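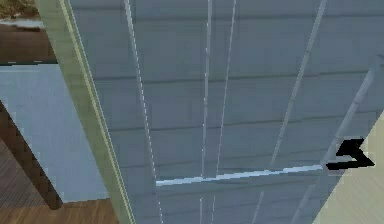

Was the gripper still pushing when it froze, or had it already let go? A reader asked me that after my first short note on the Weldu open day in December. Still pushing, according to the log we were shown.

The fault came up in Todora, the simulated home where Weldu trains its house robot before the real arm is allowed near furniture. The arm had been set 200 runs across the rooms. On run 50 the force limit failed to load, and the controller carried on without it – no warning on the screen.

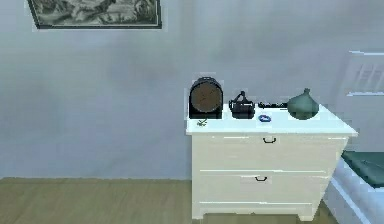

Bedroom in Todora: the bedside table with its clock, handbag and vase.

Staff found the fault only when they read the log, which ran to 1,646 lines. By then every later run had to be thrown out. The kitchen and dining tasks were started again from the beginning.

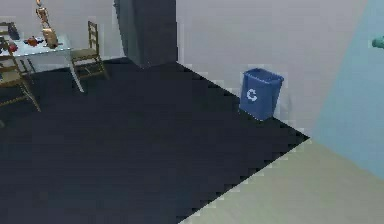 What was changed

The Beketti controller now refuses to start if any limit is missing. Weldu also tests the stop command before each batch, and the real arm stays locked until 100 clean runs are done.

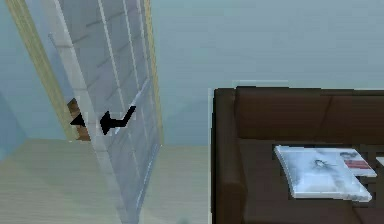 I asked whether a missing limit would matter much in a real home. The guide said doors worried them most. With a black lever handle like the one by the brown sofa, an arm that doesn't know its limit can keep pressing after the lever has reached its stop. The talk ended at four, and the shuttle back to Wetero was late.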